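LAUNDRY AND FOLDING ROOM — WALK-THROUGH CHECKLIST, WITH COMMENTS

Premises: Hladun guest house, second floor
Walked by: Roksolana Kostiuk
Date: 11/01/2018
Marks used: OK / FIX / WATCH. A blank means I forgot, and you may assume the worst.

1. Floor and doorway

1.1 Doorway clear to full width — OK
1.2 Floor dry between washer and sink — FIX. The puddle is in the same place as in February. I have started to think of it as a fixture. Towel goes down today, plumber gets called tomorrow.
1.3 Mat lies flat — WATCH. One corner has ambitions.
1.4 No baskets parked in the walkway — FIX. Two baskets. Both moved by me, both back when I returned from the hall.

2. Washer and dryer

2.1 Hoses free of bulges and cracks — OK
2.2 Lint screen cleaned after last load — FIX. I removed enough lint to make a second dryer.
2.3 Vent duct attached at wall end — OK, new clamp holding.
2.4 Nothing stored on top of the dryer — FIX. One candle, unlit, still a terrible idea.
2.5 Cycle counter read and logged — 3,897. The Nisano people want a service call before the next filter change. Booked.

3. Iron and steamer

3.1 Cord free of nicks and scorch marks — OK on the iron. WATCH on the steamer, where the sleeve is pulling away from the plug.
3.2 Iron parked on its heel, unplugged — OK. I would like this entry framed.
3.3 Ironing board legs lock — FIX. They lock if you kick them. Kicking is not a locking mechanism. Board tagged out until the replacement from Lorka turns up, order 569.

4. Folding area by the window

4.1 Board surface smooth, no splinters or raised grain — OK. I ran a bare hand and then an old pair of tights over it, and the tights survived.
4.2 Surface clean — WATCH. There is a small dark brown stain and a smaller brownish spot near the curved edge. Neither comes off on a white cloth, so light-colored laundry is safe for now. Sand and oil when someone has a free morning. I know what I wrote.
4.3 Edges free of snags — WATCH. The rim is fine for sheets. Ribbed knits are another matter, as they will catch on anything, including good intentions. Lift them clear of the edge. Do not drag.

Knitwear gets folded on top of a blanket or throw, with the ribs running lengthwise, and nobody is to pick up a sweater by one rib and hope. Loose ends get tucked through to the inside with a crochet hook, not snipped. We have lost a cardigan to snipping. 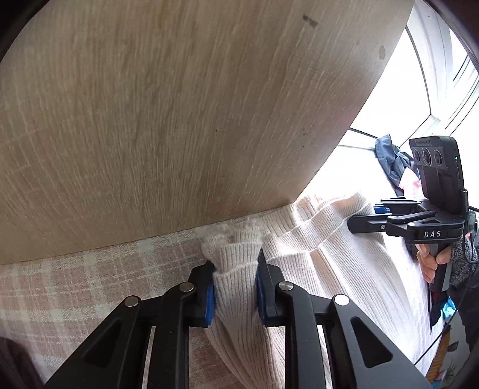
The same goes for anything a guest leaves behind. If it is cream or white it gets folded by daylight, when you can see what is on your hands. I washed mine twice before I did this section and still checked them.

4.4 Window opens and closes without force — OK
4.5 Light good enough to spot pulls and stains — OK in the daytime. After dark it is guesswork, and the spare lamp is still in its box.
4.6 Stack height below shoulder level — FIX. The towel pile had passed my shoulder and was looking down on me.

5. Shelves and storage

5.1 Brackets tight — OK, a quarter turn on the left one.
5.2 Heavy items on lower shelves — FIX. Detergent refills were up top. They weigh 50 pounds as a case, and I weigh more than that but not by enough to win.
5.3 Bleach kept away from other cleaners — OK, own cupboard, latch works.
5.4 Labels readable — WATCH. One bottle says "blue stuff." It is blue. I have asked for further details.

6. Fire and electrical

6.1 Smoke alarm tested — OK. Apologies to the first floor.
6.2 Extinguisher in place, gauge in the green — OK
6.3 Outlets near the sink trip when tested — OK
6.4 Extension cords — FIX. Found one feeding another one. Separated them and took the spare home with me.

Summary: nothing here closes the room. The ironing board stays out of use, the puddle gets a plumber, and the towels come down to a height where the rest of us can reach them. Next walk-through when the Ison dryer filter is changed. Sign the sheet on the door once your item is done. Signing it before your item is done has been tried.

R. Kostiuk

Comments (4)

dryersheet_dan
The tights trick for splinters is going straight on our list. We used a cotton ball before and it just sheds everywhere.

Marguerite P.
What size crochet hook do you use for loose ends? Mine is too fat and leaves a hole bigger than the pull.

R. Kostiuk
The thinnest steel one you can find. A latch hook works too if you are patient. I am told I am not.

upstairs_hal
The candle was mine. It's gone.

Related checklists
Linen closet, spring round
Breakfast kitchen: knives, boards and the toaster question
Stairs and handrails, second floor
Guest room blankets and throws: wash and storage
Boiler cupboard, short form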